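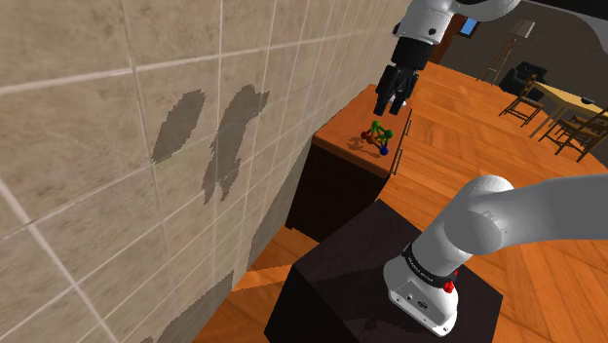 When we moved out to Bramwell I knew three things about rainwater tanks, and two of them were wrong. I thought you stuck a big round thing beside the shed, pointed the downpipes at it and never gave the matter another minute. (The third thing I knew was that they were heavy when full, and I'll stand by that one.)

So I've been meaning to write this up for ages, mostly for my sister-in-law, who's looking at a block with no town water, and partly for me, so I stop ringing Prasetyo every time the pump makes a noise. Put the kettle on, it goes for a bit.

The first summer we ran dry in February. Well, we didn't quite run dry, but the outlet sits a little way up the side of the tank, and once the water drops below that you may as well be dry. I was in the shower with a head full of shampoo. I stood there waiting, as you do, convinced it would come back if I was patient, and then I had to rinse off with the drinking water from the fridge. I don't recommend it!

The truck from Jidberg came out the next afternoon and filled us up, and the driver was lovely about it. He asked when we'd last looked inside the tank and I said "inside?" and he very kindly changed the subject to the weather.

That was what got me reading. I went through every leaflet in the hardware shop and then I rang Prasetyo Oei, who put in the pump for the people before us and who has the patience of a saint. He came out on a warm morning, took the lid off the inlet strainer and showed me a mat of gum leaves you could have slept on. Every bit of rain off that roof had been steeping through it before it got to our kettle. I'd thought the slightly brown tint was just what country water looked like.

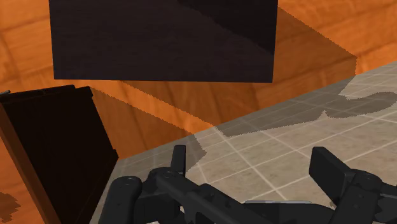 He also found that one of the downpipes had come away from its elbow behind the lemon tree. It had been watering the lemon tree, and very nicely too, we'd had a bumper crop and I'd been giving bags of them away and taking all the credit.

We bought a second-hand first flush diverter from a bloke over at Bravport. If you haven't met one, it's a length of pipe that catches the first dirty rush off the roof, all the dust and bird business, and holds it back so that the cleaner water behind goes on to the tank. There's a ball inside that floats up and seals it off, and a little drip valve at the bottom that lets it empty again before the next shower. Mine clogged within a fortnight. You have to unscrew the bottom and rinse it out, and you want to stand to one side when you do, take it from me.

Then there's the filter under the kitchen sink. It's a double one, a coarse cartridge and then a finer one, and I put off changing them the first time because I couldn't get the housing undone. I tried a tea towel, I tried rubber gloves, I tried my husband. There's a plastic spanner made for it, which had been hanging on a hook in the laundry the whole time and which I'd taken for something to do with the washing machine. Turn the water off first, put a bucket underneath, and smear a bit of the proper silicone grease on the O-ring before it goes back. I change the coarse one every 8 months now, sooner if we've had a lot of wind.

I had the water tested too, through a lab that posts you a sterile bottle and a very stern page of instructions. It came back fine on the metals and not so fine on the bacteria, and after that we put in a UV unit, an Amar, which hums away in the cupboard beside the pump and has a small green light I now check more often than my phone. The water has to be properly filtered before it gets there or the light can't do its work, so the leaves and the cartridges matter more than ever. We still boil for the baby when the grandkids are up.

The other thing I do is keep a notebook. There's a cheap float gauge on the tank and I write the level down when I feed the chooks, with a line about rain if there was any. My neighbour thinks this is very funny. But in November I could see it dropping faster than it ought to, and we found the toilet in the back bathroom had been quietly trickling for who knows how long. New washer, 2 dollars, and the level steadied within days.

If you're sizing a tank from scratch, the old hands will tell you to get the biggest you can afford and then one bigger. I'd say look hard at your gutters as well. Ours sagged in the middle and in a real downpour half of it went straight over the edge and into the garden bed, and no tank in the world will catch that. We had them rehung before winter, and I stood out on the verandah in the first decent storm in my dressing gown just listening to it all go down the pipe.

Next job is the mesh on the overflow, which has a hole in it big enough for a frog. I know this because there's a frog.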